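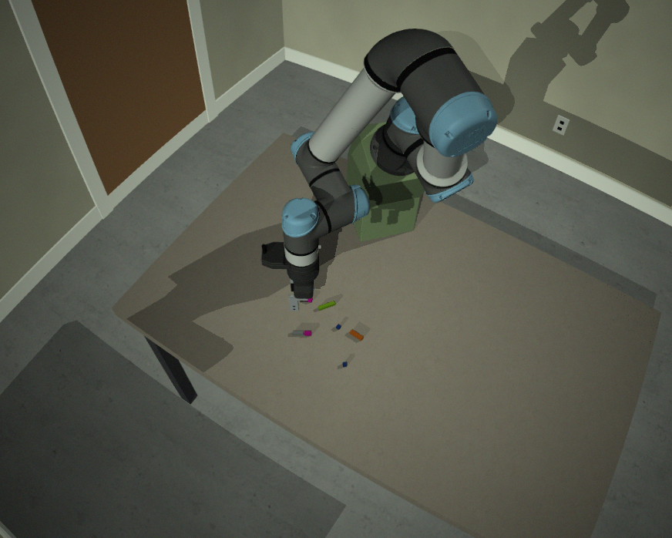 The sim view from the big screen. Arm over the table, gripper right down by the magenta piece.

Open afternoon at the Gradholm automation lab – gallery

Putting this up fast before I lose my notes. November open afternoon at Gradholm, doors at 1:30, coffee gone by 2. They let in 114 of us, which was more than the room wanted. Only one picture in the gallery so far, rest to follow when Bikbridge people send me theirs. Notes go with the picture, in no real order.

The demo
Small parts on a tabletop, simulated arm, run live on the big screen at the front. Everything rendered, room and all – door, outlet on the wall, baseboards. Somebody near me asked where in the building that room was. It's in the computer.

The arm
Big gray thing with light blue caps on the joints, green pedestal under it. Looks huge next to the parts. Guoqing Yuan ran the session and said the size gets asked about every time. His answer: they model the arm they have, and the arm they have is big. Fair enough.

The parts
Little bright pieces, loose on the table near the gripper. Lime green one, orange block, magenta one with a gray section, a couple of tiny dark blue ones. The blue ones are what everybody squinted at from the back rows. Yuan says small parts are the whole point of the exercise, anyone can grab a brick.

The shadows
Look at the wall on the right, up high. You get the arm a second time as a shadow, with the joints and all. And a big dark one over the left side of the table. Asked about this in the break. Lighting gets changed between runs on purpose, hard shadows, soft shadows, lamp in a diffrent spot, so the vision side doesn't get used to one look. They had 17 lighting setups loaded for the afternoon and we saw maybe half before time ran out.

The table
Speckled tan top, lots of open space on the right half. A kid in the second row wanted to know why not spread the parts out over all of it. Yuan changed the spread setting for him and reran it. Best moment of the day, kid was thrilled.

Numbers, for those who wanted them
1,000 tries per batch, overnight, no one in the building. Batch 124 was the latest one when we visited. Success rates were on a slide that went by too quick for me, if anyone wrote them down please send. I don't want to guess.

Questions from the floor (the ones I caught)
– Does it get tired? No. The computer gets warm.
– Can it drop things? Yes, all the time, they keep the drops too and look at them the next morning.
– How long to set up a new part? A day if the drawing is good. A week if it came from Golestani's old files, big laugh from the staff table, I guess you had to be there.
– Would it work on screws? Being tried. Ask again in spring.
– Is the software for sale? No. Zesby, which is what they call the scheduling part, might be some day.

Hands-on bit
After the talk you could sit at a keyboard and nudge the wrist a little at a time. Line went out in to the hallway. I got maybe two minutes and put the gripper straight through the table, which the sim did not like. Red text everywhere. Very nice woman at the desk reset it with one key, clearly not the first time that day.

Odds and ends
Parking behind the building fills up early, use the side street. Room is on the second floor, elevator is slow but works. Sound was bad at the back, they know, new mic next time. Handouts ran out – I have a spare set and can scan it.

Next one is planned for after the winter break, same room, same start time. Sign-up list is by email only and closes when the room is full. If you were there and took anything decent on your phone send it over and I'll add it here with your name on it. Bigger files fine.

Page last touched in a hurry, will fix typos later.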